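Notice to Residents of the Lower Harbor

A story

PART ONE: THE NOTICE

The Harbor Office at Priludport wishes to inform all residents of the Lower Harbor that the ferry to Estik will be withdrawn at the end of August. The final sailing will leave the east pier at 6 in the evening. Residents holding unused return tickets are asked to present them at the counter on the ground floor, where their value will be paid in coin.

The Office has received a number of letters on this subject. All have been read and placed in the register. The greater part concern the loss of the market on the Estik side, the price of onions, and the schooling of children whose parents live on different shores. These matters have been passed to the departments concerned. One letter, entered in the register as number 328, could not be passed to any department, and is the subject of the present account.

Letter 328 was written by Patricio Palma, a resident of the Lower Harbor and formerly second mate of the ferry Kırmızıgül. It was written in pencil on the back of a tide table. In it Mr. Palma stated that the ferry could not be withdrawn, as there was a passenger who had not yet come back.

The clerk on duty wrote in reply and asked for the name of the passenger. Mr. Palma answered that he had never known it. She had boarded on a Monday in a green coat, carrying a birdcage with a cloth over it, and had bought a return. He had punched the outward half himself. She had asked him whether the return half would be good on any day, and he had told her that it would be good for as long as the boat ran.

The clerk consulted the ticket books, which are kept in the cellar and have suffered from damp. The sale was found. It had been made 7 years earlier, and the return half had not been given up at either pier.
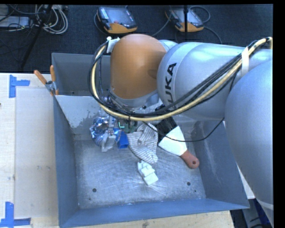

PART TWO: THE INQUIRY

Under the harbor rules, a return ticket is a promise by the Office to the bearer. The rule is an old one, and was drawn up when the crossing was made under sail and passengers might wait out a month of bad weather on the far side. It has not been repealed. The Harbor Master, when shown the entry, read the rule twice and asked that the door be closed.

It was decided that an inquiry would be made at Estik. The clerk crossed on the morning boat with a copy of the entry and a description of the coat. She called at the post office, the two boarding houses, and the church. At the second boarding house the landlady remembered a cage. She recalled that it had held no bird, and that the guest had hung it in the window with its door open and had gone out each evening to look up at it from the street. The guest had later taken the road inland. The landlady believed that she had spoken of a sister in Pavia, but she would not swear to it.

The clerk wrote to Pavia. No answer was received. She returned to Priludport on the last boat of the day and sat on the open deck, although it was raining. Her report runs to a single page. It notes that the lamp on the Estik pier had been left burning after the gates were locked, and that the pier keeper, when asked, said that Mr. Palma paid for the oil.

Mr. Palma was invited to the Office to discuss the matter. He came in his uniform jacket, from which the buttons had been removed on his retirement, as regulations require. He was offered a chair and preferred to stand. He was told that the cost of keeping the ferry in service for one passenger could not be justified, and he said that he understood costs very well. He was asked what he proposed. He said that he proposed nothing, that he had only wished the Office to know what it had said to her, because he had said it on the Office's behalf.

PART THREE: THE DECISION

The decision of the Harbor Master is set out below in full.

The ferry service to Estik will be withdrawn as announced. The Kırmızıgül will be sold, with the exception of her smaller lifeboat, which seats 6 and is in sound condition. The lifeboat will be kept at the east pier under the name of the Estik ferry. It will have no timetable. It will sail when a passenger holding a valid return ticket asks for it from the far side, and it will carry no other traffic. A bell will be fixed to the Estik pier for this purpose.

Mr. Palma has been appointed master of the vessel at a yearly wage of 300 crowns, less the cost of lamp oil, which the Office will now bear. His buttons have been returned to him.

Residents of the Lower Harbor have asked whether they may keep their own return tickets in place of the refund. The rule makes no distinction between one bearer and another, and the Office has found no grounds on which to refuse. At the close of business yesterday, few tickets had been presented at the counter.

Residents are reminded that the bell is not to be rung by children.

The bell has been heard once since it was fixed. Mr. Palma took the boat across at four in the morning in a light fog. The log for that crossing has been entered in his hand and gives the wind, the state of the tide, and the hour of his return. Under the heading for passengers he has written "one, with cage."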